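Lids on, boxes up: sorting out the food containers

By Apinya Ratanaporn
March

We use cookies to remember your settings and count visits. Accept / Manage choices

I've been putting off the container cupboard for ages. You know the one – you open the door, three lids slide out, and none of them fit the tub you're holding. So this month I finally got everything out and started over with a little wire basket-style shelf and one simple idea: every container gets stored with its own lid on it. Yes, it takes more space that way (my sister Oanh stacks hers open and thinks I'm nuts), but I can grab one and go, and I love that!

I had two kinds to think about, the light plastic ones I pack for lunch and the round glass ones I use for leftovers. The glass is heavy, so I wanted it somewhere I could reach without digging. The biggest one we own holds 800 ml and I use it nearly every night. Here are a few pictures from the sorting. 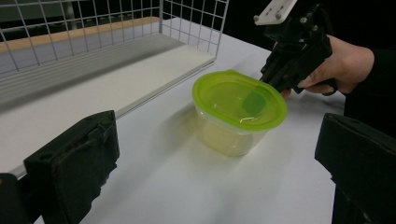 Lime green lid, clear plastic body. I do like a lid you can spot from the other side of the kitchen.

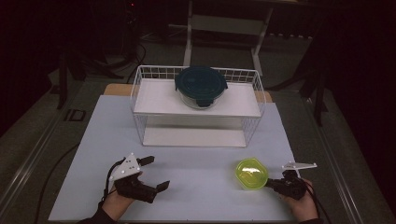
Round glass with the teal lid, up top on the white wire basket. The level underneath is still free, and I'm saving it for the flatter boxes. 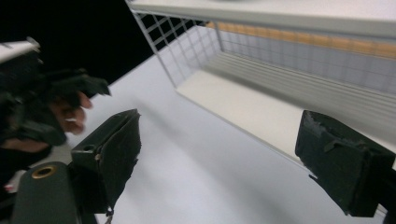 More from the white tabletop.

Do you need to take the lids off before putting containers away?

Only if they're still damp inside. Let the tub and the lid dry separately, overnight if you can, then close it up. If a plastic one still smells like last week's curry, leave the lid resting loosely on top for a day or two before you snap it shut. Mine live with lids on the rest of the time, and so far I haven't lost a single one – which, for this house, is a record.

Next up is the spice drawer, and Oanh has already offered to come over with her label maker.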